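Paper cups — keeping them tidy, clean and in one place

Quick one today, got a kitchen half painted and the coffee stuff living in the hallway.

We go through a lot of hot cups. Soup nights, the choir thing in February, neighbors. For years they sat in the torn plastic sleeve in a drawer and every time you wanted one you got three, plus a crushed one. So, what works now.

Get them out of the plastic

Stand them up. Wire holder, tall rods, solid base. Ours came from a closing sale at Costow, 6 dollars. Heavy base matters more than looks. A light one goes over the minute someone tugs from the top of a full stack.

Don't overfill. 30 per stack is my limit, after that they lean and the bottom ones jam. Two shorter stacks beat one giant one.

Ribbed cups nest differently

The ridged kind (brown sleeve, little ridges all round) is nicer to hold, no separate sleeve to lose. They take more height in the stack tho, so measure the shelf before you buy a holder. I didn't. Had to move the shelf.
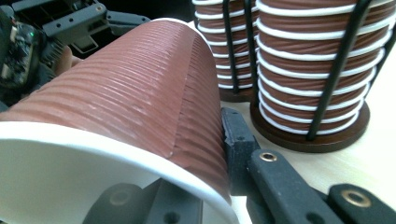

Getting one cup off without three

Hold the second rim down with a thumb, twist the top cup a quarter turn, lift. Twist first!! Pulling straight up is what makes them stick. If a stack is really jammed, roll it on its side on the counter, gentle pressure, they loosen up.

Fingers on the outside only. Zoi Nikolaidis ran a snack bar for years and she'd send you home for putting a thumb inside the rim.

Steam and damp

Keep cups away from the kettle. Paper drinks up steam and the rims go soft — then the lid pops off in the car. Other end of the counter, or on top of the fridge if it's not greasy up there. Mine is greasy.

Open stack getting dusty? Turn the top cup over as a cap and toss it when you restock.

Wiping down the holder

Once a month. Cups out, damp cloth down each rod, old toothbrush where the rods meet the base. If the base is wood dont soak it, wipe and dry right away. Coffee rings come off with a bit of baking soda paste, test the underside first.

Leftover cups

Odd ones with a dented rim: seed starting, screws, bacon fat for the trash, paint touch ups (water based only). Mogens Ravn uses his for sorting fuses.

Lids next time, the lids are a mess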